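Two nights in Trumthorpe, and I want to go back already

May 2013

We got home last night and I'm still unpacking, but I have to write this down while I remember it all! Three of us took the slow train out of Lunport and walked up the hill to Jullell, a guest house with a long porch and the best pancakes I've had in years (blueberry, and they let you ask for more).

The first afternoon went to the hot tub. No regrets.

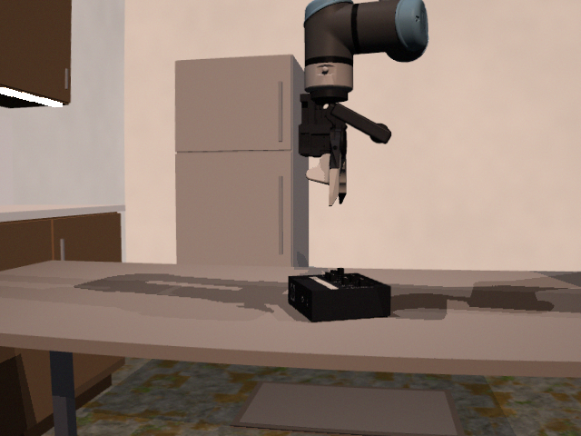 Day two: the river walk

Follow the path from the old mill to Aigner, the little tea garden by the bridge. It took us 2 hours with plenty of stops, and the plum cake is huge, so share one. We're looking at September for the next trip, and my sister wants in!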